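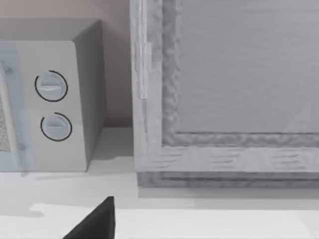 Two knobs on the front of a microwave.

Stop buying your way out of a bad build

Unpopular one this week. Written at the bench at 11 pm with glue on my thumb so bear with me.

I think the upgrade parts habit is making us worse at RC crawling. Worse at driving, worse at building, and a lot worse at knowing why a truck does what it does. There. Said it.

Been at scale crawlers a good while now. Started with a secondhand truck on a ladder frame, plastic everything, brushed motor that smelled like toast. It tipped on anything steeper than a driveway. So I did what everyone does. Brass knuckles. Brass diff covers. Aluminum links. New shocks, the Sternon ones with the threaded bodies, because a guy on the forum had them and his truck looked great parked on a rock.

It still tipped. Heavier, shinier, still tipped.

Took me most of a winter to figure out the battery tray. Stock position was high and back. I moved the pack forward and down onto a bit of scrap styrene with two zip ties and the thing climbed like a different truck. Cost me nothing. I'd spent close to three hundred bucks by then ($281, I keep receipts, regret it every time).

That's the whole argument really but let me go on.

Parts come in bundles now. You don't buy links, you buy the "stage 2" kit. Eleven changes in one evening, and then you take it out and it drives different. Better? Maybe. Which bit did it? No idea. Could be the links changed your anti-squat. Could be the shocks are just fresh oil and the old ones were leaking. Could be the tires, it's usually the tires. You'll never know and you've got no way to get back.

Chrysanthi Raptis in our club does one change per outing. One. Writes it on masking tape stuck inside the body. I used to think that was a bit much. Then she cleaned up at the January comp with a truck that has a stock transmission, stock axles, and some foams she cut herself out of a camping mat. Thirteen gates on the long course and she touched none of them. My truck touched four and one of those I more or less moved to a new zip code.

Now the other side, because I had it out with Imre Szabó over this and he's not wrong about everything. His point: some stock parts are junk and pretending otherwise is snobbery in reverse. Fair. Plastic driveshafts on a heavy truck will twist, then they'll go, and they'll go at the far end of the trail. Cheap servo is a cheap servo. If your steering can't turn the tires against a rock then no amount of patient tuning helps you. Buy the servo. I've got no quarrel with the servo.

And bearings. Please do bearings.

But Imre also has a drawer at home (I've seen it) that's just take-offs. Links, towers, three sets of bumpers, a complete Graren axle pair still in the bag. Conservatively $600 of parts in that drawer and he was in the market for a new chassis last month becuase the current one "feels vague". It's a panhard mount. It's got slop in the panhard mount. I wiggled it. He's getting the chassis anyway.

The thing is the sellers know all this. Look at any product page. Every rail is "optimized geometry". Optimized for what? What wheelbase, what body, what tire? A hardbody SUV shell weighs a ton up high compared to lexan and wants a totally different spring, and the same frame gets sold for both with the same shocks in the box. I don't even blame them, you can't package a setup for a truck you haven't seen. But don't print it on the box then.

I'd like to see a part listing that tells me the shock mounting angles. Or the weight of the thing with hardware. Diltanley does weights at least, credit to them. Most don't.

Leaf springs, quick detour. People pull them off scale trucks straight away and go four link because leafs are "stiff". They're stiff because they come with every leaf in the pack. Take one out. Put a smear of dry lube between the rest. Drive it for a month. Sang Lý runs leafs on all four corners and it walks over stuff, looks right doing it too, axles tucking up the way a real old truck's do. He pulled the leaf out in the parking lot with a borrowed driver. Didn't need a link kit.

What I'd tell someone starting, if they asked, and mostly they don't ask, they show me a shopping cart and want a thumbs up:

Run it stock for ten packs. Fix what breaks. Move the weight you already have before you buy more. Battery, receiver, winch if you've got one. Foams next. Then shock oil, a bottle is cheap and it teaches you more than any set of towers. Tires if you must. After that go nuts, you've earned it, buy the Panasiuk rails, they're lovely, I've got a set on the shelf myself.

Yes on the shelf. I know.

I do get why we buy. Shop nights are more fun with a parcel to open. Some folks like building more than driving and a shelf queen with every anodized bit on it is a perfectly good hobby, I'm not the police. Only don't tell the new kid it's what he needs to get up the hill. Hậu Khổng's son turned up with a rental-spec truck and a list somebody gave him, and the list cost more than the truck. We moved his battery. He was up the hill on the third try.

Anyway. Glue's dry. Next one will be on body mounts and why I've gone back to pins over magnets, which I expect will get me more angry mail then this one.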